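Locker work takes over the Fosik practice room

13/07/2022

CERNBERG. It's a warm afternoon at the Fosik student robotics club and the most popular thing in the building is a set of metal lockers. Gray doors hang open, keys dangle from the locks, and people keep drifting over from the tables to see how the latest run is going. The club is getting ready for the locker round of the Brurnero Challenge in September, and the mood is terrific.

The round sounds simple enough. A robot arm has to open a locker door, put something on the shelf or take something off it, and leave the door the way the judges ask for. Anyone who has wrestled with a school locker while holding a jacket and a lunch will know where the trouble starts! Doors swing back. Handles are set into the metal, so there is very little to grab. Keys are small, and they turn only if you come at them straight.

So before the robot gets a try, the students do the job themselves. They hold the gripper tools in their hands and work the doors over and over, and the recordings go into a training set that the arm learns from later. The club passed 1,349 usable recordings this week, which got a cheer loud enough to bring people in from the hallway.
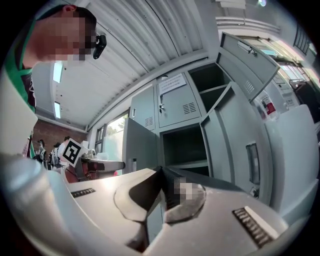
Vandana Jaiswal has been running the locker sessions since the spring, and she is very particular about them. A run where the hand jerks or stops to think gets thrown out. So does one where the sleeve hides the jaws. She would sooner go home with 33 good recordings than three times that many sloppy ones, and she'll tell you so cheerfully while deleting yours.

"You slow down without noticing," Jaiswal said. "After an hour in here I was opening my own kitchen cabinets at home like they were made of glass."

There has been plenty of arguing over the fingertips, too. The club has been trying soft black ones as well as the stiffer kind, and each has its fans. Lalit Agarwal likes the soft tips for anything that might roll or get dented. For door edges he wants something with less give, and he has a notebook full of sketches to back him up (he let us look at two pages, no more). A new set is being cut this month, with a slightly longer point.

The students often work as a pair, one at the doors and the other close by with a second tool, ready to step in for the next run. It gets crowded. Elbows meet. Everyone has learned to call out before swinging a door. 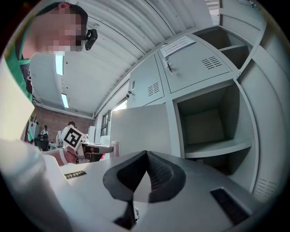

Two grippers in use beside the open lockers during a Fosik practice session.

The plan for the rest of the summer is to mix things up. Until now most runs have used the same few doors, and the arm has become good at those and not much else. At the club's last in-house trial it was given 141 attempts at doors it already knew and did well enough to get everybody excited. Then it was given one it didn't know, and it stroked the vent slots for a while and gave up. There was a lot of laughing, followed by a lot of typing.

Rogelio Macapagal, one of the newer members, came in on the software side and had never soldered a thing before joining. He is now the person people look for when a cable fails. He has also written the small program that sorts recordings by which hand did the work, a chore that used to eat up whole evenings. Two-handed runs are next on his list: one gripper holds the door while the other reaches inside. On paper it should help with the swinging problem. In practice it means teaching two arms to stay out of each other's way, and he can't wait to get started.

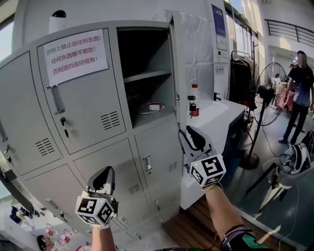
Imad Fakhoury, writing in after we mentioned the club in our last issue, wondered whether the students would try the lockers at the Saragih swimming hall, where the doors stick so badly that "a robot would be doing all of us a favor." The club has passed the note around and says it would love to, provided the pool can spare a corner well away from the water.

New members can join at any point before September, and no experience with robots is needed. Bring closed shoes and some patience. Rosângela Pimentel is keeping the sign-up sheet and will show first-timers how to hold the tools.

We use cookies to remember your settings and count visits to this site. By continuing to read you accept our cookie notice. Accept | Manage settings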